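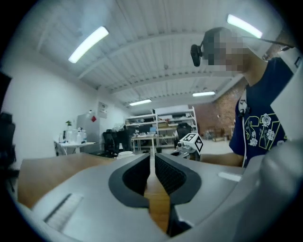
One operator remarked at the release review that the card should say plainly what the recordings are for, and that anyone who picks up a gripper at the bench ought to be able to read in ordinary words which parts of the job are meant to go to the machine and which are staying. The remark was accepted, and the sections on purpose and on effects at work were rewritten before those on file layout.

JILTINECK BENCH HANDLING RECORDINGS
README and data card, release 4
Issued 2022-04-22

Summary

The Jiltineck collection holds 3668 recorded demonstrations of small-parts handling at a workbench, performed by production staff of Sternmont using hand-held grippers. It was assembled to train and test the robotic handling cells to be installed at the Beaulieu plant. Recording took place at the Tinow workshop.

The collection covers nine tasks drawn from the existing work instructions at Beaulieu. Each demonstration is one complete attempt at one task, including attempts that the operator judged unsuccessful.

Purpose

The recordings are intended for training handling policies for the Beaulieu cells, for checking those policies before they run near staff, and for preparing instruction material for operators who will supervise the cells.

They are not intended for measuring the speed, accuracy or conduct of any person. Sternmont has agreed in writing with its staff representatives that no demonstration will be used in performance review, rostering, pay or discipline. Licensees are bound by the same condition.

How the recordings were made

Operators worked standing or seated at a table, as they preferred. The tool is a hand-held gripper with two fingers lined with textured pads, moved and closed by the operator. Each gripper carries a camera. Printed black-and-white markers are fixed to the equipment so that the position of a tool can be recovered from the video. In most sessions the operator also wore a small camera on a headband.

A session lasted up to 40 minutes, after which the operator returned to other duties or took a break. Time at the recording bench was paid at the normal rate and counted as ordinary hours. Participation was by consent, and an operator could stop a session without giving a reason.

The Tinow workshop is a working room. Backgrounds contain shelving, office chairs, cabinets and other workbenches, and lighting is mainly overhead fluorescent. The background was left as it stood, as the cells at Beaulieu will also operate in rooms that people use and rearrange.

Tasks

The task codes used in the file names are as follows.

T-SORT: sorting mixed fittings into bins
T-SEAT: seating a cap on a housing
T-TURN: turning a part over and setting it down
T-FEED: placing blanks in a fixture
T-CLIP: fitting a retaining clip
T-PACK: placing finished parts in a divided tray
T-LIFT: removing parts from a deep tote
T-PASS: handing a part from one gripper to another
T-CLEAR: clearing the bench at the end of a run

T-CLIP has the highest proportion of unsuccessful attempts. Operators advised that the clip is ordinarily fitted by feel, with the thumb, and that the gripper gives little sense of when it has seated. The task has been kept in the collection but withdrawn from the first installation at Beaulieu, where clips will continue to be fitted by hand.

What changes for the people doing the work

The cells will take over sorting, feeding and tray packing on the day shift. These are the tasks most often named in reports of wrist and shoulder strain, and they are also the tasks on which new employees have traditionally learned the product. Both facts were raised in consultation, and the second has not been fully resolved. An operator who has never packed a tray may be slower to notice a faulty one. For the present, new staff at Beaulieu will spend their first weeks at a manual bench before being assigned to a cell.

Operators assigned to a cell will load it, clear stoppages, inspect output and decide when a batch should be pulled. The position description has been amended to include this work, and the classification was raised accordingly. No position is to be made redundant as a result of the first installation. That undertaking will be reviewed in December together with the results from the day shift, and this card does not extend it to later installations.

Several contributors noted that supervising a cell is quieter and more solitary than working along a bench. The floor plan was altered in response — the cells now face one another across the aisle, and the inspection table is shared.

Contributors are recognised as a group in any publication that uses the collection. They also receive notice of each new use before it begins.

Privacy

Faces have been obscured in the released video. Audio was not kept. Clothing has not been altered, and a colleague may therefore be able to recognise a contributor by dress, build or manner of working. Users must not attempt to identify any person and must not combine the recordings with attendance or production records.

A contributor may ask at any time for demonstrations to be withdrawn. Withdrawn material is removed from the next release, and licensees are required to delete their copies on notice. Policies already trained on withdrawn material are dealt with case by case, and the outcome is given to the contributor in writing.

Known limitations

Most contributors are right-handed. Left-handed demonstrations are marked in the index and should not be mirrored without checking, as several fixtures are not symmetrical.

Experienced staff are over-represented. Their demonstrations are smooth and contain few recoveries from error, so a policy trained on them alone may behave poorly after a dropped part. Users should include the unsuccessful attempts unless there is a specific reason to leave them out.

Marker tracking is lost when a hand or sleeve covers the marker. The affected intervals are flagged in the tracking file and have not been filled in.

The work was recorded at Tinow on tables differing in height from those at Beaulieu. Results should be confirmed on site before any cell is released to production.

Files

video/ gripper and headband recordings, by task code
tracking/ tool position and finger opening, with flags for lost markers
index.csv one line per demonstration, with task code, outcome and handedness
consent/ blank copies of the consent form and the staff information sheet
CHANGES.txt differences from earlier releases

The index contains no names or employee numbers. Contributor codes were reassigned for this release and do not match those in earlier ones.

Access and conditions

Copies are supplied on application to the Sternmont data office. Applicants must describe the intended use and state whether it is likely to affect the duties, hours or staffing of any workplace. Applications that would do so are referred to the staff representatives for comment before a decision is made, and their comment is supplied to the applicant.

Corrections to this card may be sent to the same office. Corrections from contributors may be left at the Tinow workshop, signed or unsigned.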